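織りのランチョンマット、秋の入れ替えと手入れについて

食卓まわりの道具を扱うOrkellの便りから、今月はランチョンマットの話です。
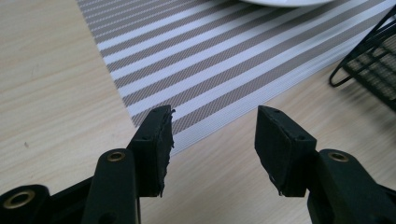

色と柄の選び方

明るい色の木のテーブルには、グレーがかった茶色と白の縞がよくなじみます。幅の広い茶系の帯の間に細めの白が入る柄は、白い皿を置いても重く見えません。縁の近くで縞が細かくなるものは、無地のマットと並べても単調になりません。

色の濃いテーブルをお使いの方には、白の分量が多いものをすすめています。縞の幅が広いと小さな食卓では柄が大きく感じられるので、店頭で迷ったときは、普段使っている皿を1枚持ってきて重ねてみてください。

9月のうちに片づけるもの

夏の間に使ったマットは、しまう前に一度洗います。食べこぼしの跡は、見えなくても翌年に黄ばみとなって出てくることがあります。織りの目に入ったパンくずは、乾いた状態で裏から軽くたたいて落とし、そのあとで水を使います。

洗い方は素材によって変わります。綿や麻が中心のものは、洗濯ネットに入れて弱い水流で洗えます。樹脂系の糸を織ったものは洗濯機に入れず、薄めた台所用洗剤を含ませた布で拭き、水拭きで仕上げます。どちらか分からない場合は品質表示を確かめてください。表示が取れてしまったものは、隅のほうで試してから全体に進みます。

干すときは陰干しです。竿に二つ折りで掛けると折り目が残るため、平らな網の上に広げるのがよいでしょう。布のマットは半乾きのうちに手で四隅を引いて形を整えます。アイロンをかける場合は当て布をします。

しまい方

折らずに平らに重ねるのが基本です。引き出しの幅が足りないときは、縞の向きに沿ってゆるく巻き、綿のひもで留めます。輪ゴムは跡がつくので使いません。重ねるのは8枚くらいまでにしておくと、下のマットに癖がつきにくくなります。防虫剤は布のものにだけ入れ、食器と同じ棚には置かないでください。

使う間の注意

焼き菓子などを冷ます金属の網をマットの上に置く方も多いと思います。脚の細い網は、重いものを載せると織り目に跡が残ります。オーブンから出したばかりの型を載せるときは、マットを外し、網の下には鍋敷きか木の板を敷いてください。樹脂系の糸は熱で縮むことがあり、一度縮むと元に戻りません。

汁物をこぼしたときは、こすらずに布で押さえます。マットの下に水分が回っていることがあるので、持ち上げてテーブルの側も拭いておきます。無塗装や油仕上げのテーブルでは、敷いたままにするとマットの下だけ色の変わり方が違ってきます。食事が終わったら外すか、ときどき位置をずらしてください。

秋の入荷

Holemerの織りマットは、10月に新しい縞柄2種が入ります。大きさはこれまでと同じで、手持ちのものと混ぜて使えます。価格は1枚1477円(税込)です。Khaembaの無地は茶と生成りが在庫限りとなり、次の入荷は決まっていません。

しまう前の点検で縁のほつれが見つかったものは、店で補修をお受けしています。当店でお求めのマットに限り、お預かりは11日間です。ほつれた糸は引いたり切ったりせず、そのままお持ちください。

2023年9月28日
Orkell 食卓用品担当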